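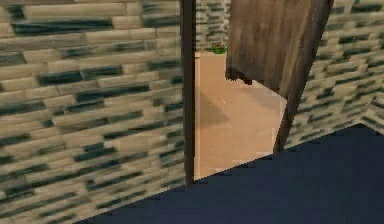 OPINION

An open door with brick on both sides is a dull thing to show visitors, and I wish more companies would show it. At the Skormont open day, Kekeli Agbenyega ran her navigation software through a simulated house for 12 of us. We watched it plan for 20 minutes. 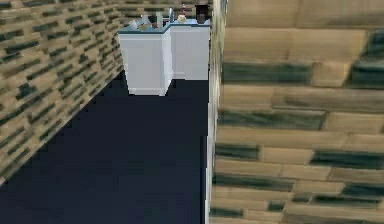

JENDSKA, March

White cabinets at the far end of a dark floor, a wall close on the right. A person would just walk over. I think buyers should see how much work that takes a machine before they sign anything. Agbenyega let us see it, and I trust her more for that.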